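The Tarigan open day is a yearly public demonstration of household robots held in Visamitz. It takes place in March at the former Drirmont furniture showroom and is run by Vetau, a local robotics group. The first open day drew 29 visitors; the most recent drew 263.

Demonstrations are given in furnished rooms — a kitchen, a hallway and a bedroom — and visitors watch in groups of up to 34. The bedroom session covers tidying and cleaning on and beside a bare mattress. It lasts longer than the other two and is repeated through the afternoon.
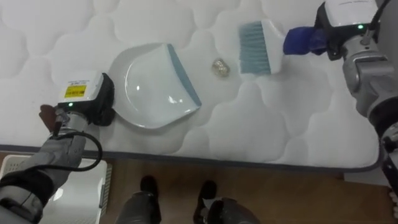
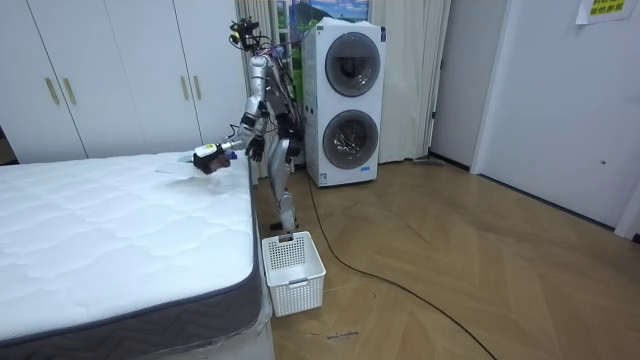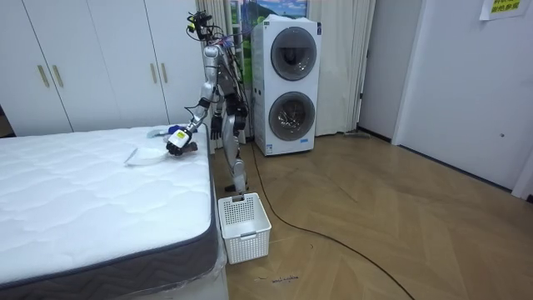

Bedroom demonstration: dustpan and brush work (first picture); the humanoid robot at the mattress (second and third).

Vetau Home Robotics Team — Public Demonstrations

Brush work was added to the program by Aleksi Lahtinen, who had earlier limited the session to cloth items. Small debris on a quilted surface is treated as a separate task from sweeping a floor, as the seams can hold scraps back from the lip of the pan.

Each session ends with a question period of over 7 minutes, led by Impi Harju. Children under seven are admitted with an adult. The hallway room was closed for one year during repairs to the building and reopened with a new door.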